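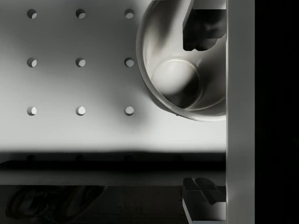

Gaetano Serra wrote under my last post that a club working in a simulator is only playing a video game with extra steps, and that we should have spent the year soldering. I said I would answer in a full post, so this is the answer, along with an update on where the Komley project stands.

We did solder in the fall. The club at Plundon has a real arm frame on a shelf in the back room with two joints that move and the rest waiting on parts. While we wait, we work in the simulator. Everyone who comes on club nights gets a turn, and with one physical arm that was never going to happen.

Komley is what we call our tabletop task set. The name came from a misspelled folder and stayed. The idea is simple. A table has a bunch of household things on it: plates, mugs, a bowl, a banana, crates. A student gets an instruction such as "put the banana in the bowl" and has to make the arm do it, first by driving it by hand and later with a program that learned from the driving.

So far we have 1,821 saved runs. Of those, 87 were thrown out in January, most of them mine. I had left the gripper speed set too high on one of the laptops and the files were useless for training. I found this out after we had already trained on them, which cost us an evening.

The table in the simulator is full of holes, like pegboard. The first person who set up the room picked it, and I have come to like it. If a student says the mug is off, we can ask how many holes off, and they can tell us. A plain table would not give you that. The downside is that the holes are small and repeat everywhere, and our first attempt at a vision program latched onto them and ignored the objects. We fixed part of that by changing the lighting between runs. The rest is not fixed.

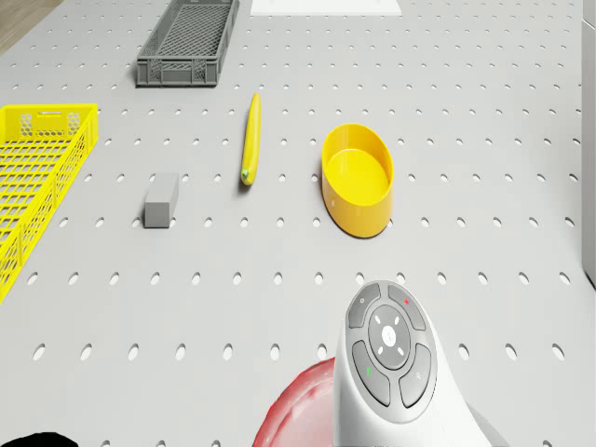 ## What a club night looks like

We meet for two hours. The first part is setup, and it always takes longer than I plan for. The laptops are old and one of them will not open the project unless the power cord is plugged in. I have stopped looking into why.

After that, students go in pairs. One drives and the other reads the task card and keeps the log. They switch after every fourth run. Logging is the less popular job, so I made a rule that a run with no log line gets deleted. There were complaints the first week and none after that.

The log line is short:

- task name
- who drove
- finished, or gave up
- one sentence on what went wrong, if anything did

The last item has turned out to be the most useful thing we collect. Reading through them, the same trouble comes up again and again with the mugs. Students come in at the rim from the side, the mug tips, and it goes across the table. Coming straight down with one finger inside the cup and one outside works better. A pair of ninth graders worked that out on their own and put it in their log, and now it is on the card.

The banana is hard for a different reason. It curves and it is low, so you have to get the gripper down close to the table without hitting it. Crates are good for beginners. They are big, they have open tops, and you can miss the middle by a lot and still get the thing in.

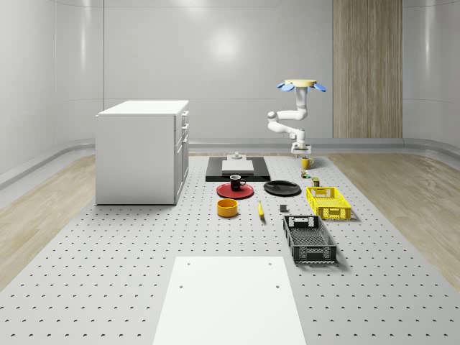
**Villads Hjaltadóttir**
Faculty advisor, Plundon Robotics Club

28 January 2024

My name is down there this time and not at the top since the new blog template puts it wherever it likes. I will fix it when I have time.

Back to Gaetano's point. He is right that a simulator forgives things. In ours a mug can be dropped all day and it never chips. Friction is a number in a file, and if that number is wrong, everyone learns to grip the wrong way and does not know it. When we get the real arm together I expect the first month to be rough.

Where I disagree is on what the students are learning. They plan a reach, they see it fail, they write down how, and they change one thing. That is the same work on either side of the screen. Some of them have also started editing the room files, which means they had to learn how positions and angles are written down. One student moved the cabinet half a meter without meaning to, and then spent an hour finding the line she had changed. She found it without my help.

The next step is the Zastberg student meet in June. It has a simulation division, and we are entering a team of 4. The tasks are not published ahead of time, only the object list, so we are practicing on combinations. Mug on plate, mug off plate. Block in the near crate, block in the far crate.

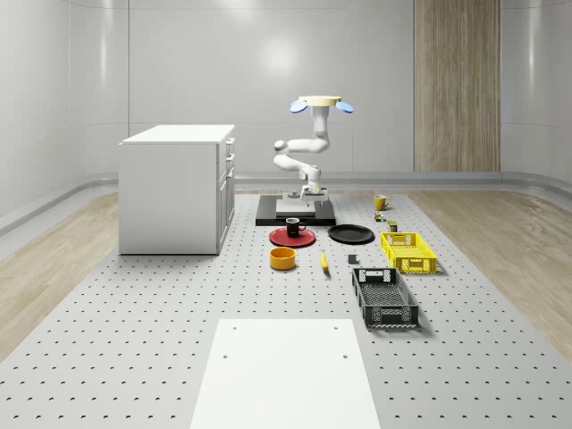 We also practice with two steps in one instruction, such as clearing the bowl first and then setting the block in it. Those take twice as long to drive, and the trained program does poorly on them. It usually does the first half and then hovers. My guess is that we have too few long runs in the set, so for the next few weeks each pair will do two-step tasks only.

The real arm is still on the list. The joint motors are on order from Valentini and the bracket drawings are done. If they come before spring break, we will start wiring, and Gaetano is welcome to come and hold the soldering iron.

Permission slips for the Zastberg trip are in the folder by the door. Please return them signed, with both phone numbers filled in.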